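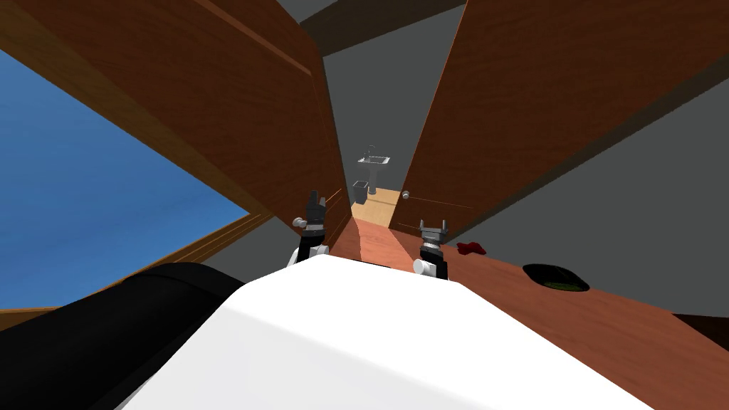

View down the room

Sealing marble wall tile next to a wood floor

fustport_dee
I'm redoing a rental unit and the owner wants polished marble on one long wall, large tiles, thin grout lines. The floor is staying wood. My tile guy wants to seal before grouting and again after. The supplier, Lykkegaard, says once, after, and only if I feel like it. Price difference is $171. Who's right?

mogensen65
Polished marble on a dry wall doesn't take in much. I'd seal once after the grout cures and spend the rest on better grout. The double seal matters for honed or tumbled stone.

Sisine
Disagree. If the grout is darker than the stone you can get picture framing around every tile, and it doesn't come out. I had it in a hallway in August and ended up pulling 69 tiles. Seal first, let it dry overnight, then grout.

fustport_dee
Grout would be light gray, close to the stone. I was also going to ask about the bottom edge. He wants to run grout straight down to the wood. 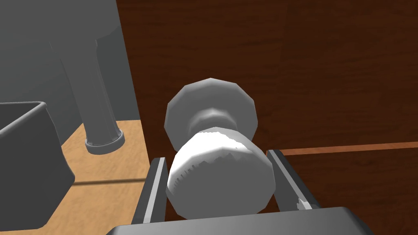
I told him to hold off until I heard back from somebody. He has done it that way for years and says he never gets called back, but the floor in this building moves a lot between winter and summer.

mogensen65
No grout at the floor. Leave a gap and fill it with color-matched caulk, or cover it with base. Same thing where tile meets any wood trim or post.

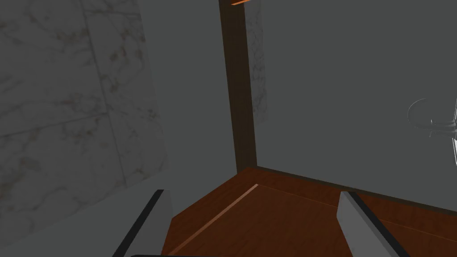 Marble wall, dark wood post, wood floor

Sisine
Agree on that part. Use silicone and not the painter's stuff. Test it on a scrap first, some silicones stain marble along the edge.

avum_tile
I set stone for a living and I'm with mogensen65 on the sealer. I do a test with a few drops of water on a spare tile. If it darkens within ten minutes, seal before grouting. If it doesn't, skip it. Don't let anybody charge you $400 for a "sealing package" either.

Sisine
Water test tells you about water. Grout pigment is a different problem.

avum_tile
Then grout two scrap tiles and look at them the next morning.

fustport_dee
Will do the scrap test. Does any of this change in a bathroom? The owner is thinking about the same stone there later. 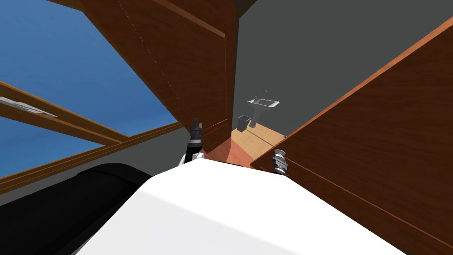
Small room with the pedestal sink

mogensen65
Behind a sink, yes, I'd seal it and redo it every year or so. Toothpaste and soap are worse than water. Keep vinegar cleaners away from it.

Sisine
I'd use porcelain in there and be done with it.

fustport_dee
Thanks. Two scrap tiles are grouted, one sealed and one not. I'll post what they look like tomorrow.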